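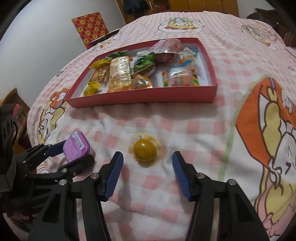 Plevar — Dialektwörter rund ums Picknick

Plevar ist eine kleine Wortsammlung: 3.000 Einträge aus 36 Orten, alles Ausdrücke für Essen im Freien, Proviant, Naschkram und die Decke darunter. Allein für das Endstück vom Brot gibt es so viele Varianten, dass wir beim Sortieren ständig laut lachen mussten!

Inhalt
eintraege.csv: Wort, Ort, Bedeutung, Beispielsatz
orte.csv: Ortsname und Kürzel
hoerproben/: 200 kurze Aufnahmen, jeweils ein Wort, zweimal gesprochen

Schreibweise
Wir schreiben nach Gehör, lange Vokale doppelt. Die Umschrift stammt von Mohandas Venkataraman, der auch die Hörproben geschnitten hat — ganz großes Kino, hört unbedingt rein.

Bekannte Lücken
Bei 15 Einträgen fehlt der Beispielsatz. Das Kürzel HU steht in älteren Fassungen noch für zwei Orte, bitte nur die aktuelle orte.csv verwenden.

Mitmachen
Neue Wörter sind jederzeit willkommen, am liebsten mit Ort und einem Satz, den man dort wirklich sagt. Eingearbeitet wird immer am Montag.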